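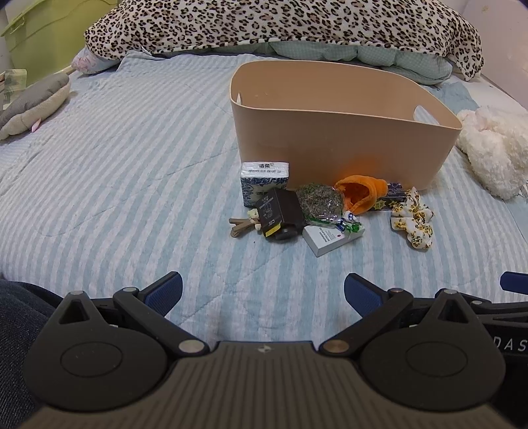
How to Run a Tidy-Up Demonstration at Your Open Day

When we opened our doors at Pralumness last October, the station people kept drifting back to was the one where you pick up a hand-held gripper and put a pile of household things into a bin. Visitors loved it! Several people have written since to ask how we set it up, so I've put the whole thing down here, with the bits we got wrong the first time (there were a few).

What you'll need

A bed or a low, wide table with a plain or striped sheet on it. A large plastic bin with handles. Two hand-held grippers, so that a parent and child can work side by side. And a good mixed pile of ordinary objects, which deserves a section of its own.

Choosing the objects

Go through your house and gather things that feel different from one another. A pack of tissues is lovely to start with, being light and easy to squeeze. Add a flat box or two, because a flat box lying on bedding is harder to get hold of than anyone expects, and your guests will enjoy finding that out. A fabric scrunchie gives at the first touch. Something small and plush is always popular with the younger ones. Then put in at least one shiny, wrinkled plastic bag with something soft inside it, and let people discover for themselves where to grab it.

Leave out anything with glass in it, and anything you'd be sad to see dropped. Friederike Seidel kindly lent us a teapot for the morning session and we spent the whole time worrying over it.

Setting up

1. Smooth the sheet and stand the bin on the bed, a little to one side, so there's room to work in front of it.
2. Heap the objects against the near side of the bin. Let them lean and overlap the way they would at home. We tried neat rows at first and it looked like a shop counter.
3. Leave the cushions and blankets where they are. A real bedroom has them, and visitors like to see that.
4. Open and close each gripper a few times before the doors open, and wipe the finger pads with a dry cloth.

Running a turn

Show the visitor how the jaws open, then hand the gripper over and step back. Ask them to come in slowly from the front, close on one object, lift it clear of the pile and lower it into the bin before letting go. Two minutes is plenty for a turn. Gun-woo Yeo, who ran our afternoon session, found it helped to let people start with whatever they liked and save the flat box for later.

If something slides off the bed, just pick it up and put it back on the pile. Children under seven or so will want both hands on the gripper, and that's fine.

Between visitors

Empty the bin and build the pile again, with the objects in a new order. We had 100 visitors through and a fresh heap for each, so bring a friend and a chair. Reinhold Gerlach has our printed sign-up sheet if you'd like a copy, and he's happy to send it along.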